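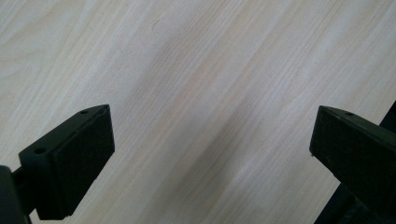

Yusri Tambunan once asked me why his desk had lines on it, when he never drew any lines there. It is a very good question, and many children ask it. The lines are called the grain, and the tree made them.

How does a tree draw lines?

A tree grows a little thicker every year. In spring it has plenty of water and grows fast, and this new wood is usually pale. Later in the summer it grows slowly, and this wood is darker and harder. One pale part and one dark part together make one ring. If you look at the end of a cut log, you can see the rings, one inside the other. A tree with 300 rings has lived for 300 years!

But why are they not round on a table?

Think of an onion. If you cut it straight across, you see circles. If you cut it from top to bottom, you see long curved lines. It is the same onion, only the knife went another way. A board is cut along the length of the tree, so the rings become long thin stripes. On the tabletop at the start of this page the stripes are very close together, and most of them are nearly straight.

In the upper left corner, they bend into wide, soft arcs. Woodworkers call such a pattern "cathedral", for it looks like the tall pointed windows of an old church. You often find it when the saw cuts flat through the side of the log.

Is a table always one big piece?

No. Some tables are made from several boards glued side by side. Others have a veneer – this is a very thin sheet of real wood, glued on top of something cheaper. The veneer comes from a tree too, so it also has grain.

Try it at home

You need a sheet of thin paper and a soft pencil. Find a piece of old, rough wood, for example a fence board, and ask a grown-up if you may use it. Put the paper on the wood and rub gently with the side of the pencil. The hard lines stand up a little, so they come out darker on your paper. On a very smooth table it does not work so well.

Then move your finger slowly over the board, along the lines and not across them – old wood can have splinters.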